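Search reports Go
Filter by program Newest first

August
By the Nurna project lead, Nevberg workshop

Nurna: working rules for two-armed tabletop robots
Progress report to the Flinorero fund, second period

This has been a really good stretch for the project, and I'm glad to be writing it up while it's all still fresh. You funded us to write a set of plain working rules for small teams who record robots handling household objects on a table. The rules cover setup, safety, record keeping and what to do with sessions that go wrong. When I last reported we had an outline and a lot of opinions. We now have a draft that people are using every working day, and it's much better for having been used!

The tabletop sessions are where most of the rules get tested: dishes and foam letters on a brown cloth, two arms, one long table.
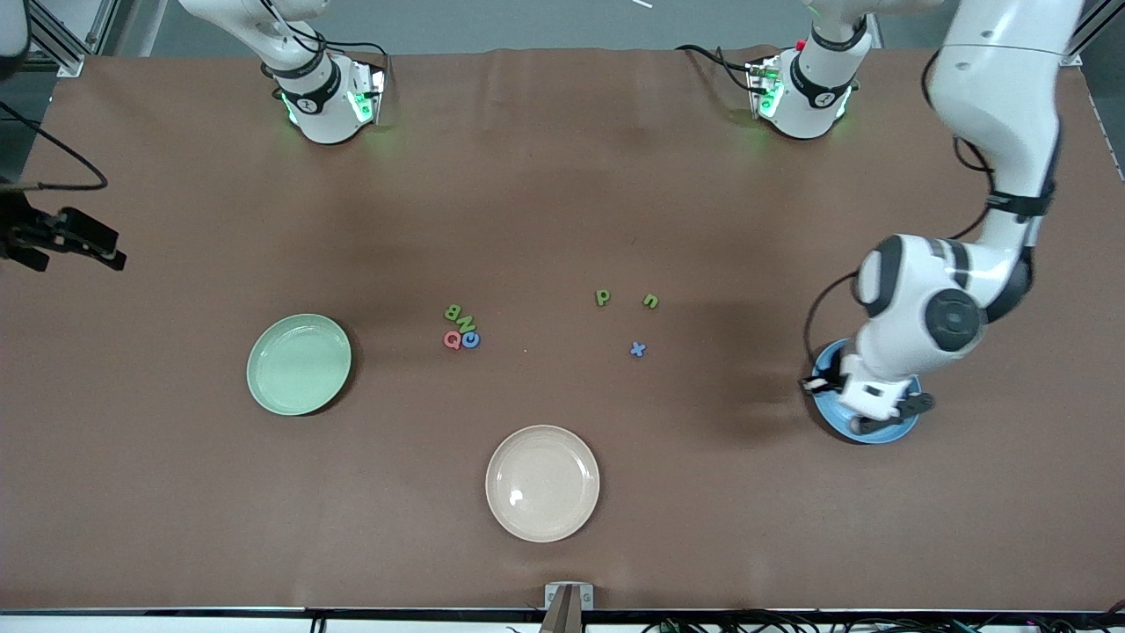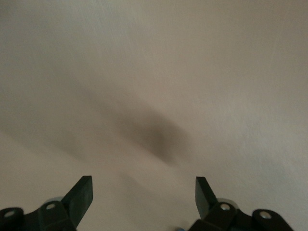 Where the draft stands

The rulebook has 2 parts. Part one is for whoever runs the table: how to lay it out, when to step in, when to stop. Part two is for whoever looks after the recordings: naming, checking, keeping and throwing away. Part one is complete and in daily use. Part two is complete except for the section on long-term storage, where we're still waiting to settle a few points with Bucur, our partner on the data side.

We kept the language short on purpose. Early on we had a rule about arm clearance that ran to most of a page, and people simply weren't reading it. It now says: "Before you start the program, both arms are parked, both hands are off the table, and you have said 'clear' out loud." Everyone can recite it. I'm very fond of that one.

Rules that changed after use

Layout. The first draft asked for objects to be placed at measured points. That made setup slow and gave us sessions that all looked alike, which is the last thing anyone wants from this kind of recording. The new rule sets an outer limit that objects must stay inside and leaves the rest open. Plates, bowls and small items can go anywhere within it, and the operator is asked to change the layout between runs. Small flat things like the foam letters may lie close together or spread out, and both are wanted.

The cloth. A matte cover goes on before any objects do. Smooth it by hand, don't tape it, and leave light wrinkles alone. We argued over this for far longer than I'd like to admit. Some of the team wanted a perfectly flat surface every time, but real tables aren't like that, and re-laying the cloth was eating into the day.

Cables. Every cable is checked along its full length at the start of a shift, with the arm moved slowly through its reach. Slack has to be enough for the elbow to bend fully and not so much that a loop can catch on a neighboring joint. Anything on the floor on the operator's side is gathered up before the first run. I'd call this the dullest page in the book and also the one I'd hand to a new team first.

Two arms, one table. Only one arm may be in contact with an object unless the task calls for both. The other may wait over the table, but it has to be clear of the first arm's path. If an operator can't tell at a glance which arm is meant to move next, the run is stopped and started over.

Blurred views. This was a big one for part two. A wrist camera will give soft, smeared pictures whenever the hand is moving quickly, and our first draft told reviewers to mark all of those as faulty. They did as they were told, and we came close to losing a lot of perfectly good sessions. The rule now says that motion blur in the wrist view is normal and is not grounds for rejection. Reviewers look at the whole clip together with the overhead or side view for the same run. A clip is rejected for missing views, views that don't line up in time, or a lens that stays dirty or blocked from start to finish.

Grip checks. The fingertip pads and their screws get looked at before each shift and again after any hard contact. Look, touch, try the screws with the driver, sign the sheet. It takes hardly any time at all and the operators have taken to it with real good humor.

Figures for the period

We logged 701 runs under the draft rules. Of those, 281 were reviewed in full by a second person, working from part two with no help from whoever ran the table. Stops called by an operator are recorded as stops and never as failures. I want to underline that in this report because it matters so much to how people behave. In the first weeks operators were shy about stopping a run. Once they saw that a stop cost them nothing, they began calling them early, and the notes they wrote afterward got a lot more useful. Several of the changes above came straight out of those notes.

What has been slower

Storage, as I said. The open questions are how long to keep rejected clips and who may ask for them. Bucur would like to keep everything, and our own view is that a rejected clip should have an end date. We're close, I think, and the talks have been friendly.

The checklists also need a better layout. They print badly and the boxes are too small for anyone wearing gloves. A new version is drafted and will be tried at Nevberg first.

Next period

Finish the storage section and fold it into part two.
Reprint the checklists in the larger format.
Have a team that had no hand in the writing set up a table from part one alone, with us watching and keeping quiet.
Start on a short chapter about handing over between shifts.

The outside trial is the one I'm most excited about. We'd be very happy to have someone from Flinorero in the room for it. Spending is in line with the plan and we aren't asking for any change to the budget.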